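3.2 Carrier screening uptake at the Talham clinics

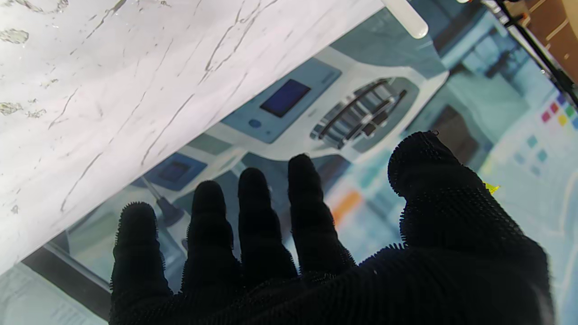 Figure 2. Black robotic hand with its five digits spread.

Couples who came to the Talham clinics for a first fertility visit were offered a carrier screen before any treatment plan was drawn up. The screen looks for changes in genes that do no harm in a single copy but can cause disease in a child who inherits one from each parent. It says nothing about traits such as height or eye color, and the consent form states this on its first page.

Records for 3662 people were available. We left out anyone who had been screened elsewhere, since their earlier results could have shaped the choice they made at the clinic. Donors were handled under a separate protocol and are not part of this section.

Uptake differed by how the offer was made. At the two sites that mailed the information sheet ahead of the visit, more people agreed to the test on the day, and fewer asked for a second appointment to think it over. At the Denura site the sheet was handed over at the front desk. Staff there reported that many patients had not read it by the time they were called in, and the counselor often had to cover the same ground from the start. We did not assign sites to one method or the other, so other differences between them may explain part of the gap. The Denura site also serves more patients who travel a long way and who may have wanted to get everything done in one trip.

The most common reason written down for declining was that there was no known illness in the family. This is a weak guide to carrier status. Most carriers of a recessive condition have no affected relative, and a family can pass on a changed copy for generations before two carriers have a child together. Counselors were trained to raise this point, but the records do not show whether it was raised in each visit.

When one partner was found to be a carrier, the other was asked to test for the same gene if this had not been done already. Testing partners one after the other saves money when the first result is clear, but it adds waiting time when it is not. In interviews, patients described the wait for the second result as the hardest part. Lysenko and Chornovol coded these interviews separately and then compared their notes. Where they disagreed, Mousavi read the transcript and made the final call.

A couple in which both partners carried changes in the same gene was offered a longer session with a genetic counselor. The choices discussed were embryo testing, testing during pregnancy, use of a donor, adoption, and going ahead without further tests. We did not follow these couples past the session, and we cannot say which choice they made in the end.

3.3 Limits of the record data

The clinic forms were revised in August, partway through the study period. The older form had a single box for "declined," with a line for comments that was often left blank. The newer form lists 12 reasons and allows more than one to be marked. We report reasons from the newer form only. Zhuravel checked 400 paper forms against the database and corrected entry errors before the analysis was run.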